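Wivedari 20 Dehumidifier for workrooms and basements

Home > Air and Moisture > Dehumidifiers > Wivedari 20

In stock. $147. Ships from Garnton, usually next working day. Curb side delivery, no stairs.

Small compressor unit, takes up to 20 pints a day out of the air in a warm damp room. Less in a cool room, same as any of them. Good for workshops, stock rooms, spare rooms with benches in them, basements that smell like basements. Rated for rooms up to 762 square feet. If yours is bigger or has a dirt floor look at the larger Vimik units instead, or run two of these at opposite ends.

Plugs into a normal grounded outlet. No extension cords please. We get a lot of returns marked "keeps shutting off" and it's nearly always a long thin cord.

Where to put it

Middle of a wall is fine. Leave a hand's width behind the back grille and more than that in front, where the dry air comes out. Don't push it under a bench. Don't put it right next to the sump either, it will just dry the pit all day.

Keep doors and windows shut while it's running. Biggest mistake people make. With a window cracked you are drying the whole neighborhood and the bucket fills up just as fast, so it looks like it's doing a great job.
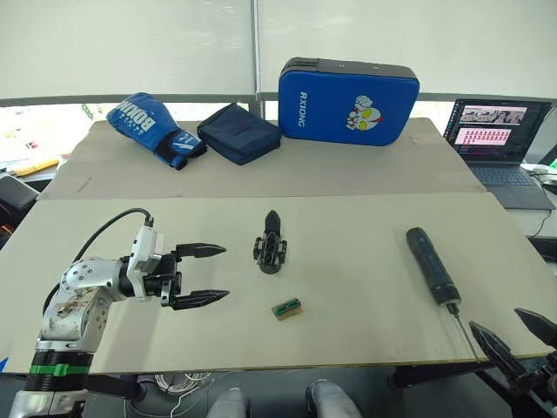
Same goes for dryer vents that don't reach the wall and that one basement window with the missing latch. Fix those first, then see what the meter says. Over half of the calls we take in summer end up being about a gap somewhere.

First run: stand it upright for a few hours before switching on, longer if it came to you on its side. Set to 50 percent and leave it alone for a couple days. The number on the display will jump around to begin with. Walls, boxes and rugs are all holding water and they give it up slow.

Controls

Power. Humidity up and down. Fan low/high. Timer. That's all of them, there's no app and no remote.

Low fan is quiet enough to talk over in a normal voice. High fan you will hear in the next room. It does go back on by itself after a power cut, with the same settings, which the old model didnt.

Light blinks slow = bucket full. Light blinks fast = frost on the coil, let it sit. Steady is normal.

Bucket or hose

Bucket slides out the front. Carry it level, it has a handle but no lid. The float is the little foam piece on the left, don't throw it away when you rinse the bucket. We do sell replacement floats but they are always on back order.

For continuous drain use any standard garden hose on the rear port. The hose has to run downhill the whole way, no loops, no going up over a sill. There is no pump in this model. If you need to push water up to a sink you want the Vimik pump kit, sold seperately, see the accessories list.

When you change back from hose to bucket put the rubber plug in again. Otherwise wet floor.

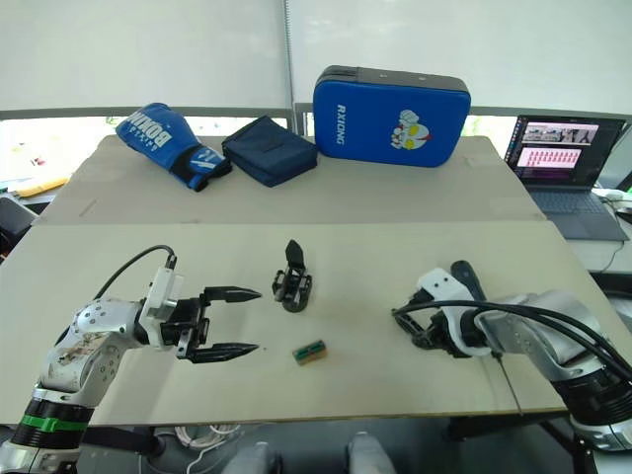 Cleaning and filter

Filter is behind the back grille, pulls straight up. Rinse under the tap, shake it, let it dry all the way before it goes back in. Every two weeks in a dusty shop, once a month most other places. Sanding in the room? Turn the unit off while you do it and for a bit after. Fine dust gets through the filter and cakes on the coil, and that is not a warranty repair.

Wipe the case with a damp cloth. No bleach, no solvent. Unplug it first.

Bucket gets slimy if you leave it. Dish soap and a soft brush.

Putting it away for the winter

If the room gets cold from October on there isn't much point in running it. Below 41 degrees it will mostly sit in defrost. Empty the bucket, run it on fan only for a while, clean the filter, wrap the cord, store it standing up. Cover it with an old sheet. Plastic traps damp.

What's in the box

Dehumidifier
Bucket with float (already inside)
Rear drain plug
Washable filter, fitted
Printed manual, large type

Hose not included.

Accessories

Spare filter
Vimik pump kit
Bermúdez caster base, fits this and the older model, lets you roll it over a threshold
Hose adapter, for the thinner kind of tubing
Float (back order)

Warranty and returns

5 years on the sealed system, one year on everything else. Keep your receipt or the order email, we can't look up cash sales from the Garnton counter. Returns accepted within thirty days if the unit is clean, dry and in the original carton. Really dry please. Empty the bucket.

For repairs call the parts desk before you send anything. Have the serial number ready, it's on the silver sticker underneath the bucket slot and you'll need a flashlight.

Note for owners of the earlier model: the filter and the casters swap over, the bucket does not. Page last updated September 12, 2020. Prices on the printed flyer are old, go by this one.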